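Ullen Striped Carpet Tiles – Laying and Care Guide
Section 3: Laying the floor, gray/white stripe 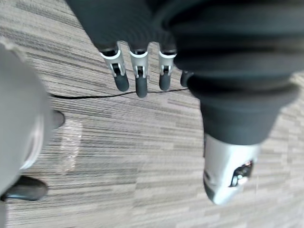 Can I lay the tiles over old carpet?
Take the old carpet up first, padding too. Tiles need a hard, flat, dry floor – concrete, plywood, sealed wood or well-stuck vinyl. Over anything soft the corners lift and the stripes drift.

3.1 Before you start

Read the whole section once. Takes five minutes. Most calls we get are about stripes that don't line up, and all of that is decided in the first row.

You need:
Tape measure
Chalk line
Straightedge, metal
Utility knife, new blades
Teteck corner tabs (in the box, one bag per carton)
Stiff brush or hand roller
Vacuum
Knee pads, if you have them

Check the labels. Every carton in the room should show the same batch number. For the gray and white stripe that's batch 1423 at time of printing, yours may differ, just make sure they all match. Mixed batches = mixed grays. If you got mixed batches, stop and call the store before opening anything else.

Cartons go in the room 25 hours before laying. Flat, not on end. Heat at normal living level.

3.2 Preparing the floor

1. Clear the room. Doors off if they swing in low.
2. Pull old staples and tack strip. Run your palm over the floor with a glove on.
3. Fill dips and cracks with Katiyar patching compound or similar. Let it dry per the tub.
4. Sand down high spots.
5. Vacuum. Then vacuum again, edges first.

CAUTION: Old floor tiles and black glue under them may contain asbestos. Do not sand or scrape. Get them tested.

NOTE: New concrete must be fully cured. Tape a square of clear plastic to it overnight. Damp under the plastic in the morning means wait.

3.3 Finding the start point

1. Measure the two long walls, mark the middle of each. Snap a chalk line between them.
2. Same for the short walls.
3. Where the lines cross is your start point.
4. Check the cross is square – 3 feet along one line, 4 feet along the other, diagonal should read 5 feet. If not, re-snap the short line.
5. Lay a dry row from the start point out to the wall, no tabs. If the last tile comes out under a third of a tile wide, shift the start point over by half a tile.

Decide stripe direction now. Along the long wall makes a narrow room look longer. Across makes it look wider. Stripes toward the main window hide the seams best.

3.4 Laying

1. Turn the first tile over. The arrow on the back shows stripe direction. All arrows go the same way.
2. Set the tile in the corner of the chalk cross. Don't rush this one.
3. Slide a tab under the free corner, sticky side up, half showing.
4. Set the next tile against it. Match the stripes first, then close the seam, then press down on the tab.
5. Work out in a stair-step, not in one long row. Keeps small errors from adding up.
6. Every few rows, stand at the door and look down the stripes. Low, crouching. A wander shows up from there long before you'd see it from standing.
7. Brush the seams by hand, along the stripe and then across.

NOTE: Tabs stick to the tiles, not the floor. If a tile is off, peel it back right away and reset. A tab can be moved twice, after that use a fresh one.

NOTE: Don't force tiles tight. If the seam peaks you've pushed too hard. Back off untill it lies flat.

3.5 Edges and cuts

1. Lay a loose tile exactly over the last full tile in the row.
2. Put a third tile on top, pushed to the wall.
3. Mark the loose tile along the edge of the top one.
4. Flip it, cut from the back with the straightedge. Two or three light passes. Check the arrow before you cut, it's easy to turn the tile without noticing.
5. Fit the cut edge to the wall.

Doorways: finish with the Sinham threshold strip, sold seperately. Screw it to the floor, not through the carpet.

CAUTION: Cut on a scrap board. Keep your free hand behind the blade. Change blades often, a dull one tears the backing.

3.6 After laying

Light foot traffic right away. Heavy furniture after 40 hours. Lift it in, don't drag. Felt or rubber feet are fine on this pile, small hard casters need a cup or mat.

Some fluff the first few weeks is normal. Vacuum with the brush bar up. White stripes show spills sooner than the gray – blot from the outside in with a plain white cloth and cold water. No bleach.

Keep four spare tiles from the same batch. Store flat, out of the sun. Faulty tiles are replaced free for 365 days from purchase, keep the carton label with your receipt.

For stairs, see Section 4.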